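Looking After a Home Blood Pressure Monitor

Posted 24 March 2019 in Household Tips

A home blood pressure monitor is one of those things that gets bought, used for a week and put in a drawer. By the time it comes out again the batteries have leaked and the cuff is folded the wrong way. These tips cover the upper arm kind with an inflatable cuff and a screen. Wrist models need much the same care, though most of them can't be taken apart and have no hose to worry about.

None of this replaces what your doctor or pharmacist tells you. It is about keeping the machine in good order and getting readings you can compare from one week to the next.

Where to keep it

Pick a shelf or cupboard at room temperature. The bathroom is a poor choice on account of the steam, and so is the car. A bedroom closet or the sideboard in the dining room will do. If the monitor has been somewhere cold, leave it out on the table for a while before you use it. The manual gives a temperature range, usually near the back with the other small print.

Store it flat if you can. If it has to stand on end, make sure nothing is leaning on the screen or the start button. A button held down in a drawer will drain a set of batteries overnight.

The hose

Most trouble with older monitors comes from the air hose. Don't wind it tightly around the unit. Lay it in one loose loop on top of the cuff and close the case over it. A sharp bend kept in the same place for months will crack, and a slow leak gives you an error code or a cuff that pumps and pumps without getting tight.

To check for a leak, put the cuff on, start a reading and listen along the hose. Push the plug firmly into its socket first, as a loose plug makes the same hiss. Replacement hoses are sold for some models. For others you have to buy the cuff and hose together.

When you unplug the hose, hold the plastic plug and pull straight out. Pulling on the rubber loosens it at the joint.

Cleaning the cuff

Wipe the cuff with a cloth dampened in water and a drop of dish soap, then again with plain water, and let it air dry. Keep water away from the hose opening. Some cuffs have a fabric cover that comes off the bladder and can be washed by hand. Check the manual before you try, and mark which way around the bladder goes in - a bit of masking tape on one corner works fine.

Don't iron it, and don't put it in the dryer. Skip the bleach.

The hook and loop strip collects lint and pet hair. An old toothbrush or a fine comb clears it. Brush along the rows of hooks, and close the strip on itself before putting the cuff away so that it doesn't grab a sweater.

If several people in the house share a monitor, wipe the inside of the cuff between users. Check the size printed on it, too. A cuff that is too small for the arm tends to read high, and one that is too large tends to read low. Large and small cuffs can be bought separately for many brands.

Setting up a spot for readings

Use the same chair and the same table every time. The chair needs a back, and your feet should be flat on the floor. The table should be high enough that the cuff sits level with your heart when your arm is resting on it. If the table is low, put a folded towel under your forearm. A kitchen or breakfast table is fine for most people.

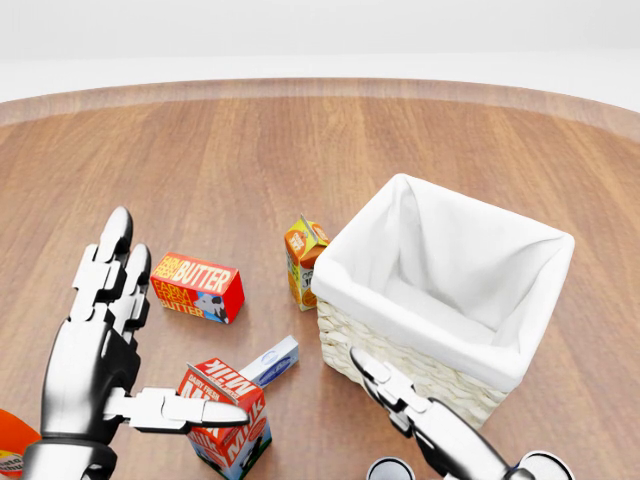
A round wooden table with a raised rim, and a red-and-white milk carton.

Clear enough room for your forearm, the monitor and the notebook. If the table has a lip around the edge, a towel over it keeps it from digging into your arm. Roll the sleeve up only if it goes up without squeezing. If it's tight, take that arm out of the shirt.

Empty your bladder first and sit quietly for five minutes before pressing start. Coffee, a cigarette or a trip up the stairs in the half hour before will change the numbers. Don't talk while the cuff is working, and turn the television off if you are likely to answer it back.

Writing the numbers down

A cheap lined notebook with a pen tied to it is good enough. One of 40 sheets lasts a long time at two readings a day. Rule five columns: date, time, top number, bottom number, pulse. Leave a wide margin for notes such as "bad night" or "new tablets."

Even if the monitor has a memory, keep the paper copy. Many units overwrite the oldest reading when they fill up, and some lose everything when the batteries are out too long. Set the clock again after every battery change or the stored times will be useless.

For a doctor's visit, copy out the last 14 days on a single sheet. Take the morning readings and the evening readings as two separate lists. Write down every reading you took, including the ones you didn't like.

Batteries and adapters

Change all the batteries together and use the same brand. If the monitor will sit unused for a month or more, take them out and keep them in the case in a small bag. White or green crust on the contacts can be cleaned with a cotton swab and a little white vinegar. Wear rubber gloves for this, dry the contacts well, and leave the cover off for an hour before putting new batteries in.

Only use the power adapter meant for that model. Plugs that fit are not always the right voltage. If you have a drawer full of black adapters, as most of us do, put a label on this one today.

Checking it against another one

Take the monitor along to an appointment once a year and ask the nurse to compare it with theirs. I do mine in November, along with the smoke alarm batteries. Small differences are normal. If the gap is large, or it grows from one year to the next, replace the unit.

A monitor that has been dropped should be compared sooner, even if the case isn't cracked.

When to throw it out

Replace the cuff when the fabric frays, the strip stops holding or the bladder bulges to one side. Replace the whole unit when the screen loses segments - a missing bar can turn an 8 into a 6 or a 9, and you may not notice for weeks.

Take the batteries out before you get rid of it and drop them at a battery collection point. The unit itself goes with small electronics. Clear the memory first if it stores readings under your name.

More in Household Tips
Cleaning a humidifier tank
Pill organizers that survive the dishwasher
What to keep in a first aid drawer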